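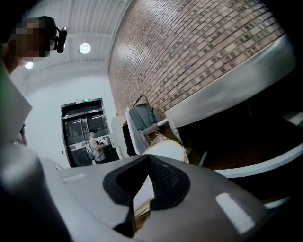 4. Setting up the Trurlow bat recorder

Read this section before going outdoors. The bats will not wait while you look up what the green button does.

4.1 Choosing a spot
1. Pick a hedge, pond edge or barn with a clear flight path beside it.
2. Strap the recorder to a post at least 2 metres up. Cattle will lick anything lower.
3. Keep it 8 metres or more from street lights and running water. A weir sounds very much like a weir, all night long.

Caution: Never fix the recorder to a roost entrance. Disturbing a roost is against the law, and the bats were there first.

4.2 Setting the timer
1. Hold MODE until the screen shows SURVEY.
2. Set the start to 18 minutes before sunset.
3. Set the file length to 60 seconds. Longer files are allowed – Ekrem Uysal once left his on "continuous" and spent most of October listening to a gate.
4. Press SAVE. Press it again if you are the anxious type; it does no harm.

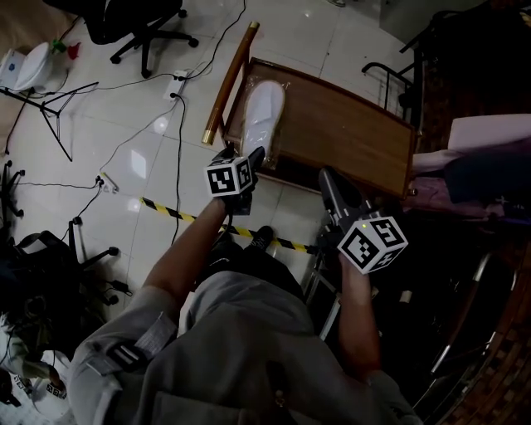

A white slipper and a brown wooden shoe rack.

4.3 Bringing it in
1. Switch off before you take out the memory card.
2. Write the site code on the card sleeve, in pencil.
3. Post the card to Araceli Montes at the Drustotard Valley survey desk. Moths found in the casing may be released locally.

Note: Cards without a site code are filed under "somewhere", a habitat already well covered.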